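Brutgate Automation Supply
Equipment / Teaching and remote operation / Leader arms

Clanano leader arm and wrist camera set
Made by Tromberg. Sold, set up and supported by Brutgate.

Price on request. Rental available by the month.

What it is

The Clanano is a small hand-held arm that you move, and a larger arm on your own bench that copies you. A camera clamps to the wrist of the larger arm, and a recorder stores the camera picture together with the joint positions and the opening of the gripper. You do the job by hand through the leader arm, you do it again, and after enough repeats you have a set of recordings to train a controller on.

The maker's leaflet says that anyone can teach a robot in an afternoon. We sell the thing, and we don't agree with the leaflet. Anyone can record a robot in an afternoon. Whether the robot has been taught anything is a separate matter, and you will find out when you let go of the handle.

We stock it because the hardware is solid and because the alternatives we tried at this price had sloppy joints. Please read the rest before you ask for a quote.

What it is good at

Jobs where the part moves around a bit and writing out fixed positions would drive you mad. Cardboard is the usual case. A box blank bends and springs back, and it never lies quite the way the last one did. A person steering by hand deals with that without thinking, and the recordings carry some of that handling over. Cloth, bags and cable ends fall in the same group.

If your parts arrive in a tray and always point the same way, save your money. A taught position and a decent fixture will beat this set every day of the week, and it won't forget what it knew when you change the light bulbs.

The wrist view

Most buyers spend their time comparing arms and hardly look at the camera. We would do it the other way round. The wrist picture is a large part of what the trained controller has to go on, so look at it on a monitor before you record anything. Half of what it shows may be room. Anything tall that you stand beside the gripper, a carton for instance, takes its share of the view and may hide a fingertip as well.
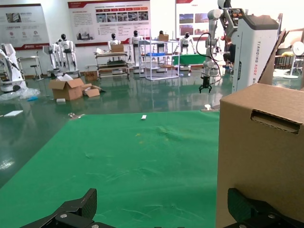 Does the operator need to know how to program?

The operator needs a steady hand and some patience, and somebody else on site should be comfortable with training software. Recording is done with a foot switch: press to start, press to stop, hold to throw the take away. There is no code at that stage. Turning the recordings into something that runs is another job altogether, and the set does not include a person to do it.

How many demonstrations?

The leaflet is vague here and we think on purpose. In our own workshop we taught one carton-folding job, a single crease and a single flap, and stopped at 81 recordings. The arm then folded a flap it had seen before fairly well. With cartons from another supplier, slightly stiffer, it pressed in the right place and let go too early. We recorded again with both kinds mixed and it improved. We aren't going to print a success rate, as it would only tell you about our bench and our cartons.

Treat any number from a seller with suspicion, ours included. Ask what was varied between takes. A big pile of recordings with the part always in the same corner is worth very little.

Leader arm or headset?

Tromberg also sells a headset version, where you wave a controller in the air and the arm follows. It demos beautifully. We don't carry it. With the leader arm you feel the shape of the reach in your own elbow, and when the big arm is close to a joint limit so are you. In the air you find the limit when the arm stops and you don't. Some people get on fine with the headset, and if you have one already there is no pressing need to change.

Neither version gives you touch. The handle on the Clanano has a light spring in it that some visitors take for force feedback. It is a spring. When you push cardboard against a table you are judging the push by eye, and new operators all push too hard at first. Keep the speed limit on low for the first session.

How it goes in practice

The fingers that come with the set have a textured pad. They hold thick board well and thin card less well. Picking a flat sheet up off a hard table is miserable with any two-finger gripper, and a soft cloth on the table helps a good deal. It gives the fingertip something to sink into. The price you pay is wrinkles, and wrinkles move. Smooth the cloth now and then during a session, but don't make it perfect every time, or the controller will only ever have seen perfect.

Sheets are awkward for another reason. Once a large blank is standing up near the wrist, it blocks the camera just when you would most like to see the table behind it. The operator gets round this by standing up and looking over. The camera can't do that.

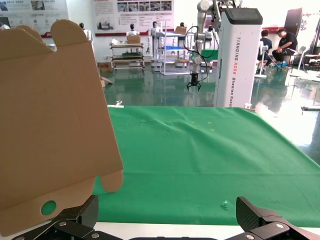
That gap between what you know and what the recording knows is where most failed projects go wrong, in our experience. You steer using your own eyes, the take looks lovely, and the controller is later asked to repeat it with half the information. So we tell customers to do at least one practice session working from the wrist monitor alone. It is slow and annoying. If you can't do the job from that picture, don't expect the arm to.

The fix is often a second, fixed camera placed to one side. The recorder has an input for one. The camera itself is extra, and we would rather say so here than on the invoice.

What comes in the case

Leader arm with table clamp
Wrist camera with bracket and cable
Two-finger gripper with textured pads, spare pads included
Recorder box
Foot switch
Stop button on a long lead
Printed manual (the chapter on training is thin)

What does not

The follower arm. The leaflet photo makes it look as if you get one. You don't.
A computer able to train on the recordings.
A side camera.
The Yatsenko adapter plate, needed for older arms with the narrow flange. Measure your flange first. We take unopened plates back but we charge for postage.

Setting up

Allow four hours for the first installation if your arm is on the supported list, and clear the whole day if it isn't. The slow part is matching the leader to the follower so that both agree on where straight is. The software has a button for this. Use the button, then check by hand anyway, one joint at a time, with the stop button within reach. We have seen the automatic match come out wrong at the wrist and report that all was well.

Route the camera cable with slack at every joint. A cable that pulls tight at full reach will shift the bracket slightly, and every take after that will have been made from a different viewpoint than the ones before. Mark the bracket position with a paint pen so that you can see if it has moved.

Recordings eat disk space. The recorder holds a full working day, more than eight hours at the standard setting, and stops without much warning when it is full. There is a beep. In a noisy room you won't hear it.

Known complaints

The foot switch slides on smooth floors. A square of rubber matting sorts it out.

The leader handle is shaped for a right hand. Left-handed operators manage, with grumbling. Tromberg has been promising a left-hand grip for a while and we will list it when we have one on the shelf.

Software updates sometimes change the recording format. Old takes can be converted, but keep a copy of the originals. We don't install updates on customer systems in the middle of a project, and we suggest you leave them alone too.

Warranty and returns

The warranty runs for two years on the leader arm and recorder. Pads and cables count as wear parts. Gripper damage from running into the table isn't covered, and the recorder keeps a log, so we will know.

Rental sets go out checked and come back checked. If you are unsure, rent first. Bring your real part to our workshop before that if you can, in the state it arrives at your bench, bent corners and all. We will let you steer the arm yourself for a morning and you can judge from there. Please don't bring the good samples you keep for visitors.

Ask for a quote or a bench session through the Brutgate contact form. Tell us the make of your arm, the width of the flange, and what the part is made of.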